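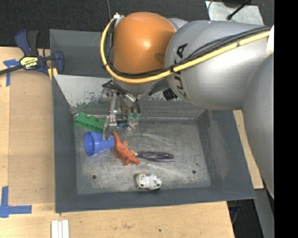

Which part of a metal bin wears first when small household things are kept loose in it?
The floor wears first, followed by the rim on the side people reach over and then any painted edge that meets the floor.

Figure 2. Dark grey metal bin with wide sloping walls, on a light wooden table. The floor carries curved scuff marks and pale worn patches. Paint is chipped along the lower edge of the slanted panel at the back, and the right wall has a lighter brownish area.

4. Condition of the bins

4.1 What was recorded

The survey covered 29 open metal bins at 2 sites, the lending store at Fultanley and the sorting room at Skodevov. Both sites keep small household goods loose in the bins between being handed in and being shelved. The stock is mixed: cups, lids, spoons, brushes, boxes, small toys and similar items, in plastic, metal and wood. In all, 165 items went through the inventory in October, and the material and largest dimension of each were written on a card before it was put back.

Each bin was emptied, wiped with a damp cloth and left to dry before it was looked at. The floor, the four walls, the rim and any inner panel were treated as separate surfaces. Marks were sorted into the types set out in Section 3: straight scratches, curved scuffs, worn patches, chips and stains. A surface was given a grade from 0 to 5 on the Lungu scale, where 0 is as supplied and 5 means that the finish has gone over most of the area. Dents were noted but not graded, as many bins had been dented in transport before either site received them.

4.2 Floors

Floors had the highest grades at both sites. No floor was graded 0. The usual condition was a mixture of fine scratches in all directions with broader curved scuffs laid over them, and paler patches where the marks had run together. The floor in Figure 2 is typical of this condition. Curved marks of this kind are hard to produce by dropping an object straight down. In the bench trials described in Section 3.4 they appeared when a cup or a lid was pushed along the floor and allowed to turn as it moved.

Straight scratches were more often found in bins holding long items, mainly cutlery and the handles of brushes. These items tend to lie flat and to slide along their own length when the bin is lifted at one end. Round items behave differently. A plastic cup on its side rolls in an arc, because the mouth is wider than the base, and comes to rest against a wall or another object. The cup itself leaves little on bare metal. Grit carried in on its surface leaves more, and a bin that had not been wiped for some weeks gained marks faster in the trials than a clean one holding the same things.

The pale patches need some care in reading. On painted floors they are places where the coating has thinned. On bare floors they are areas where many small scratches scatter the light, and they can look larger or smaller depending on where the lamp is. For this reason the patches were outlined in chalk under a lamp held low at the side, and the outline was checked again from the opposite side before the grade was entered.

4.3 Walls and rims

Walls scored lower than floors in every bin. Sloping walls were marked mostly in the lower part, where objects ride up a short way when the bin is moved and then slide back. Upright walls, which were found only at Skodevov, showed less of this but had more chips at the corner with the floor.

Some walls had brownish areas, as on the right-hand wall in Figure 2. The survey form has a single entry for discolouration, and it does not separate rust from old adhesive or dirt held in a worn finish. Rubbing with a cloth removed part of the colour in a few bins at Fultanley and made no difference in others. We have therefore left discolouration out of the grades and list it in the appendix only.

Rims were worn on the near side, the side at which people stand. The wear took the form of a dull band and matched the place where sleeves, wrists and the items themselves pass over the edge. Bins on a table showed it more than bins on a low shelf. At Skodevov the tables are turned at the end of each week so that both long sides are used, and the difference between near and far rims was small there.

4.4 Inner panels and painted edges

Inner panels are added to keep one group of goods apart from another. Most are painted sheet, set at a slant so that objects do not lodge behind them. The face of the panel was usually in fair condition. The lower edge was not: the paint there was chipped and mottled in most of the bins that had one. Staff at both sites clear a bin by drawing everything towards one end by hand, and the edge of the panel is where the load stops.

Repainting had been tried at Fultanley. The new paint chipped in the same place within a season. A strip of Wumar edging, pressed over the bottom of the panel, had been fitted to a few bins at the same time and was still in place when the survey was made, although it had collected fluff and crumbs underneath and had to be lifted for cleaning.

4.5 Effect on the goods

The condition of the bin mattered less to the goods than expected. Plastic items taken from bins with floor grades of 4 or 5 had no more scratches than those from bins graded 2. Painted wooden items did somewhat worse, mainly at corners. Glass is not kept loose at either site and was not examined.

A heavily scuffed floor had one practical drawback. Small grey or clear items were harder to pick out against it, and lids in particular were missed when a bin was cleared late in the day. Strongly coloured items, such as a blue cup, were found without trouble on any floor. Staff at Skodevov asked whether a plain mat would help with this. Mats were tried in the second part of the work and are dealt with in Section 5, together with the noise measurements.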